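Proceedings > Shared Workspaces and Good Practice > Section 4

Reading time: 3 minutes

4. House rules for a two-arm table

I should own up at the start of this section: I didn't want to write any rules. When Yen-ting Chuang and I set up the assembly table for the Pan project, we had the supplier's safety sheet, we had the risk assessment the building asked for, and I thought that was plenty. Then we went back through our first 1,830 trials and found that more than 30 of them couldn't be used, mostly for dull reasons (a tag covered over, a part put down the wrong way round, a run started before anybody had written down which layout it was). None of that is in any standard I know of. The standards are good on people and arms, and I wouldn't touch a robot without them, but they don't tell you how to keep a shared table in a state where next week's results mean the same as this week's.

So we wrote our own, and Idun Sundqvist took them over to the Flollville lab to see if they made sense to people who hadn't been in the room with us. They had 14 rules from us in the first draft and sent back six. I was a bit put out for a day or so, then I went through the crossed-out ones and couldn't defend any of them!

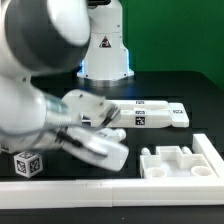
The rule that survived with the fewest changes is about the border. Anything being handled starts and finishes inside the white rails, and if a part ends up on the wrong side of them the trial is stopped and marked as stopped. We used to let people nudge a part back with a finger and carry on – everyone did it, me included – and the logs from that time are a mess. Flollville asked us to add that the person who presses stop is the person who fills in the reason, so that's in there now.

The second is about the markers. Every loose part carries its tags on more than one face, and no layout gets signed off until the tracking software (we use Luvo, with our own settings) has found each part with both arms parked. Yen-ting wanted a stricter version where all the tags on a part had to be readable all the time. We tried that for most of February and it was hopeless, as the gripper is bound to get in the way of something while it's working. What we ask for now is a clear reading at the start, a clear reading at the end, and a note of any long gap in between.
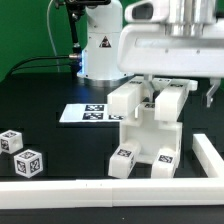

Figure 3. Gripper fingers at the tagged assembly, with two marker cubes and a printed marker sheet on the same table.

The third rule is the one I get asked about most. If you swap a printed part, even for a fresh print from the same file, it gets a new entry in the parts book. Prints vary a little, and a snug fit on one can be a tight fit on the next. Idun's group had been treating reprints as the same object and was puzzled by a jump in their insertion forces, which we traced together over two long phone calls.

The other three are shorter and I'll give them more or less as they're pinned up. Park both arms before you reach over the rail. Read the warning labels when you join, then again whenever an arm has been moved or serviced. Write the layout number down before the run, in pen.

We check the sheet against the table at the start of each session and sign it. Whether the same six would suit a table with taller parts or a moving base, I can't say, and the Zisness team are trying a version of them now with their own wording for the second rule.

Related items
Parts books and why we keep them on paper
Marking a stopped trial: wording from the Flollville lab
Luvo settings used in the Pan project
Section 5. What the sign-off sheet looks like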